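Pre-opening walkthrough, Jevthorpe Playhouse, main house and everything behind it. Done in May, before the first tech rehearsal of *Vurulard*. Copy stays on the clipboard by the stage door, where the last one was used as a coaster.

Key: **OK** / **FIX** (before an audience comes in) / **WATCH** (fine today, look again at the next walkthrough)

## Front of house

- [x] **Lobby doors open outward, both leaves.** OK. The left one complains about it.
- [x] **Exit signs lit.** OK, all of them, including the one over the coat closet. The coat closet is still not an exit. FIX: take that sign down or build a door.
- [x] **Seat count matches posted capacity.** OK. 161 seats, 161 on the card. The folding chair in the back row has been removed again. It will be back by opening night, and it will need to be removed again then.
- [ ] **Aisle lights.** FIX. 3 out on house left, all in a row, on the one step people already miss with the lights on.
- [x] **Carpet edges taped or tacked.** WATCH. The tape is now mostly tape on older tape. It holds.
- [x] **Concession stand extinguisher.** OK, charged, tag current. Please stop hanging the popcorn scoop on it.

## Stage and wings

- [x] **Fire curtain travels freely.** OK. Came down in one go and went back up with some persuasion.
- [ ] **Trap door locked when not in use.** FIX. Bolt is fine, and was not bolted. There's a sign on the trap asking you to bolt it. The sign is readable only from underneath.
- [x] **Glow tape on platform edges.** OK upstage. WATCH on the second platform, where the painters have covered half of it in a very handsome brown.
- [x] **Wing space clear to 31 inches.** OK stage right. Stage left passes if the harpsichord counts as a wall. Since it hasn't moved in two seasons, I've counted it as a wall.
- [ ] **Castle staircase, handrail.** FIX. Moves when leaned on. The script has a man leaning on it for most of Act Two.

The staircase came to us from the Irnura production along with the battlements and a crate of helmets, and it was built for a shorter run and, I think, lighter actors. Two bolts at the base and a brace behind the third tread should settle it. Until then rehearse the lean as a stand. The director has been told and took it as a note on the acting.
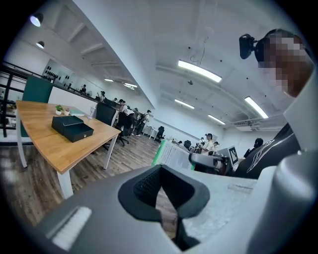

## Scene shop

- [x] **Saw guards in place.** OK on the table saw. The band saw guard was found on the shelf above the band saw, and is now on the band saw.
- [x] **Eye protection available.** OK. Plenty of goggles, most of them scratched enough to protect you from seeing the work. New ones would be a kindness.
- [ ] **Paint and solvents in the metal cabinet.** FIX. The cabinet holds lunch. The solvents are on top of it. Swap these.
- [x] **Extension cords.** WATCH. 33 checked, two thrown out. The orange one with the bandage on it was already in the trash once, so I've cut the plug off this time.
- [x] **Ladders.** OK. Feet good, rungs good. The one marked "Fraser Hall" should go back to Fraser Hall, who have stopped asking nicely.

## Dressing rooms

- [x] **Mirror bulbs and sockets.** OK. One flickers. The cast calls it atmosphere and I call it a bulb.
- [ ] **Nothing hung from sprinkler pipes.** FIX. A cape, two petticoats and what may be a beard. There is a costume rail four feet away with nothing on it.
- [x] **First aid kit stocked.** OK, apart from burn gel. Somebody has added throat lozenges — keep those coming.

## Before the next walkthrough

Everything marked FIX gets initialed on this sheet by whoever fixed it. A check mark with no initials goes back to being a FIX. Trap door and handrail come first, then the aisle lights. The coat closet sign can wait until there's a ladder free, preferably one of ours.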